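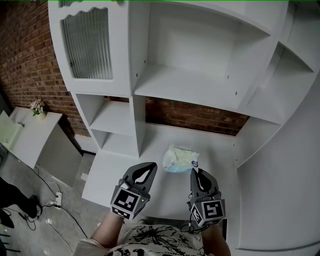
## 3. The Storage Unit and the Sorting Task

### 3.1 Choice of furniture

Most earlier work on household storage treats the wardrobe, the kitchen cabinet and the desk as separate things. In small apartments they are often one thing. A single unit holds clothes or dishes behind a door, books on open shelves, and a laptop on a surface between them. We wanted a unit of this kind for the study because it forces a choice that a plain bookcase doesn't. A person with an item in hand has to decide whether it goes out of sight, on show, or on the surface where it can be used again soon.

We used the Morkik unit, which is sold for bedrooms and studio apartments. The unit is white and combines upper compartments, small open shelves and a work surface (Figure 1). The upper left section is closed by a door with a scalloped top edge and a ribbed, translucent glass panel. To the right of the door is a large open compartment with a flat floor. A narrower open compartment follows farther right. Under the upper section, at the left, two small cubbies are stacked one over the other. The work surface lies between these cubbies and the right side of the unit and extends toward the user.

We made no changes to the layout. The small screw holes in the large open compartment were left uncovered. We had planned to fill them with caps, but the caps we bought were a different white and drew more attention than the holes did.

The ribbed panel deserves a comment. In the pilot we used a unit from Tunus with a solid door, and participants tended to treat the space behind it as a place for anything they did not want to deal with. A ribbed panel sits between a solid door and clear glass. Color and rough shape can come through it while detail is lost. We expected this to change what people were willing to put there, and Section 5 reports the results by item type.

### 3.2 Rooms

The study took place in 2 rooms in Purkville. The first has a red brick wall, and the unit stood in front of it for the whole study. The second is a painted room of similar size, with a unit of the same model placed along its longest wall. We used both to check whether a busy background affects how people fill open shelves. Participants in the pilot had said that they wanted to "cover up" a patterned wall, or in one case to leave it showing.

Neither room had other storage furniture during the sessions. Each had a chair, a floor lamp and a low table near the entrance where the items were handed over. The chair was kept away from the work surface at the start of a session, and participants could move it if they wished. Few did. Ceiling lights were on in every session and the blinds were kept half closed, so that the light on the shelves would not change much between morning and afternoon.

The rooms were cleaned between sessions. Dust on a white shelf shows where an object has been picked up and moved, and in the pilot this gave later participants a hint about where earlier ones had put things.

### 3.3 Items

The full item set had 100 entries. It was drawn from an inventory of bedroom and desk belongings that we collected in an earlier survey, then reduced by removing anything too large for the narrow compartment. We sorted the set into five groups: paper goods, clothing and textiles, small electronics, personal care items, and packaging. Each participant received a subset with at least one entry from each group.

Packaging was included on purpose. Studies of tidying usually supply items that are clean, whole and clearly worth keeping. Real rooms also hold bags, wrappers, sleeves and boxes that have been opened and set down. A plastic bag on a desk raises a question that a book does not. It may be trash, it may still have something in it, or it may be kept for reuse. People often leave such things where they are until the rest of the surface has been cleared.

The packaging group included translucent plastic bags, paper sleeves and flat cardboard boxes. Most carried a label, and we left the labels on. Bags were crumpled by hand before each session so that they would not all lie flat. A bag of this kind is shown on the work surface in Figure 1, with a blue-and-white label toward its right side. We used lightweight bags from Rowlands for the later sessions, after the first supply ran out. The two supplies were close in size and we treat them as one item type in the analysis.

Soft packaging has some properties that matter for shelving. It has no fixed footprint. It can be pushed into a cubby that would not take a rigid item of the same volume, and it can slide forward again after it is released. On a smooth white shelf a translucent bag is also harder to notice than a dark or printed one. Several participants closed their sessions believing the work surface was clear when a bag was still lying on it. We counted these bags as left in place and did not point them out.

### 3.4 Procedure

At the start of each session the upper compartments and the cubbies were empty. Participants were told that the unit belonged to someone who had just moved in and would use it every day, and that they should put the items away as they would for themselves. They were not told how to group the items or which parts of the unit to use. A waste bin stood next to the low table, and participants were told that it was there.

Each session had two stages. In the first, the participant carried items from the low table to the unit and placed them. In the second, the experimenter set one packaging item on the work surface, slightly away from the middle, and asked the participant to finish tidying. We used this second stage to separate the decision about the packaging from the general work of filling the shelves. In a set of shorter sessions the second stage was run alone, with the unit still empty. These sessions tell us what people do with a stray bag when every storage space is free.

The time limit was 300 seconds for the first stage. No limit was set for the second stage, which was usually short. Participants could stop whenever they thought the unit looked finished. When they stopped, the experimenter opened the door, recorded where each item was, and emptied the unit for the next session.

### 3.5 Recording placements

A placement was recorded when an item was released and not touched again for the rest of the stage. Items moved from one compartment to another were recorded at their last position, and the move was noted separately. The analysis of the second stage uses 211 placements.

Each placement was given one of seven locations: behind the door, the large open compartment, the narrow compartment, the upper cubby, the lower cubby, the work surface, or the bin. Items on the floor of the room were rare and were grouped with the bin if the participant described them as trash. Otherwise they were dropped from the analysis.

We also recorded how an item was placed. For rigid items the categories were upright, flat and leaning. These did not suit bags, so soft packaging had its own set: left as found, flattened, folded, or filled with other items. The last category was added after the pilot, when participants began using bags to hold cables and other small things before putting them in a cubby.

Two coders recorded the locations independently from the session notes. They disagreed most often about the boundary between the large open compartment and the narrow one, when an item reached past the front of the divider. We settled these cases by the position of the item's base. For bags, where the base is hard to define, we used the position of the label.

### 3.6 Limits of the setting

The unit was new and the rooms were not lived in. People who own a unit like this one learn which shelf is awkward to reach and which door they tend to leave open, and our participants had no time to do so. The work surface was also free of the things that would normally occupy it. A surface that already holds a monitor and a lamp leaves less room for a stray bag, and the bag may be more likely to be dealt with at once or pushed to the back.

White furniture may have affected the results for translucent packaging in particular. We did not test a darker finish. Morkik sells the same layout in gray, and a follow-up with that version is planned for March in the painted room only.

Finally, the choice of a single unit means that location and height cannot be separated. The door is at the upper left and the cubbies are lower down on the same side, so a preference for closed storage could also be a preference for a certain height. The order in which participants filled the compartments gives some help with this problem, and we return to it in Section 5.

**Figure 1.** The Morkik unit in the brick-walled room, with a crumpled translucent plastic bag on the work surface. The large open compartment, the narrow compartment and the cubbies are empty.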